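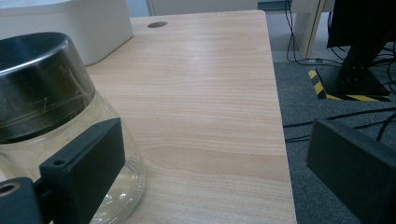

Figure 1. One finger in contact with the glass, the other clear of the desk.

Lalstead Institute of Technology
Robot Handling Laboratory, Handout 6
Case study: loss of grip on glassware after a shift in the width zero
April 2019

Read before the lab session. Bring the log sheets from Handout 5.

1. Background

The Illance task set consists of short tabletop manipulations recorded with two hand-held grippers, one per hand. The operator moves the grippers directly. Each unit logs its pose and its finger opening, and the logs are later used to train and replay motions on the two-arm cell at Lelitz. The case concerns the glassware part of the set: picking up a glass vessel by its wall, moving it into a plastic container, and releasing it.

Finger opening is the only grip quantity in the log. There is no force channel. When the operator squeezes, the fingers stop on the glass and the recorded opening settles at the width of the vessel, less whatever the pads and mounts give. On replay, the commanded opening is the recorded one minus a fixed closing margin. The grip force on the arm therefore depends on a small difference between two widths, and an error in either goes straight into the force.

2. The event

On replay at Lelitz a jar was lifted, carried toward the container, and dropped short of it. It broke on the table. The arm did not fault. The motion continued to the release point and the program reported a completed cycle. An operator reached in to clear glass while the second arm was still enabled. There was no injury, but this was recorded as the more serious of the two findings and is treated in section 5.

The cell had completed 803 cycles on rigid plastic parts with the same margin and no drops. The margin had been set on those parts.

3. What the logs showed

The failed motion came from a batch of 38 demonstrations. Of these, 13 showed a closed-finger reading above zero at the end of the take, when the operator had brought the fingers fully together. The remaining takes returned to zero. All 13 came from the right-hand unit and all were recorded after the same battery change.
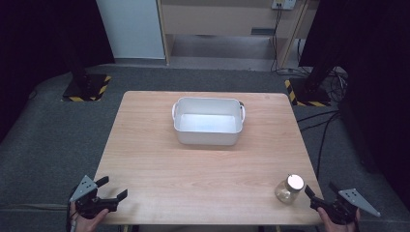

L. Vasconcelos

The offset was 11 mm in the worst take. A recorded opening that is too large by this amount cannot be corrected by a closing margin of a few millimeters. In the take that was replayed the offset was smaller, and the commanded opening came out slightly under the true jar width. The pads touched, friction was enough for the lift, and the grip was lost when the arm accelerated sideways.

Two points follow from this.

(a) A successful lift is weak evidence of a sound grip. The lift in this task is slow and vertical. The transfer is faster and changes direction.

(b) The demonstration itself looked normal. The operator's hand supplied the force, whatever the encoder reported, so video review passed the take. Reviewers were checking contact and final placement, and both were correct.

4. Cause

The width encoder is incremental. It takes its zero from the finger position at power-up. The written procedure called for the fingers to be closed before the unit was switched on, but gave no check afterward. After the battery change the unit was switched on with the fingers partly open, then closed and opened several times, and the reading was accepted.

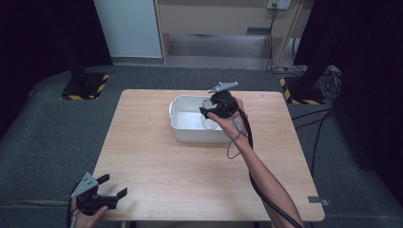

A wrong zero of this kind should appear as a negative value at full closure. It did not, and this delayed the diagnosis. The logging software clipped negative readings and then re-zeroed on the lowest value in a moving window. When the fingers were held on a jar for longer than the window, the window minimum became the jar width, and the next closure produced a second jump. The sign and size of the offset depended on how long the operator held the object. Students should work through this with the timing diagram from Handout 5 before attempting problem 2.

5. Safety finding

The end-of-cycle message was generated from arm position alone. It was read by the operator as a statement that the cell was at rest. Only the first arm had finished. Required changes:

Both arms must be in a monitored stop before the guard is opened.
The completed-cycle message is withheld until the measured opening at release agrees with the recorded one.
Broken glass is cleared with the brush and pan, with the cell locked out.

6. Revised recording procedure

Close the fingers fully, then power on. Read the width. Close on the gauge block and read again. Repeat both readings at the end of the batch and after any battery change. Reject the batch back to the last good reading if either check fails. Window re-zeroing is disabled.

7. Problems

1. Derive the grip force on replay as a function of encoder offset, closing margin and combined pad and mount stiffness. State where contact is lost.
2. Sketch the logged width for a hold shorter than the window and for one longer than it.
3. The closing margin could be increased until the failed take would have held. Explain what this does to a take with a correct zero when the object is thin-walled glass.

Submit before the September resit only if you missed the lab.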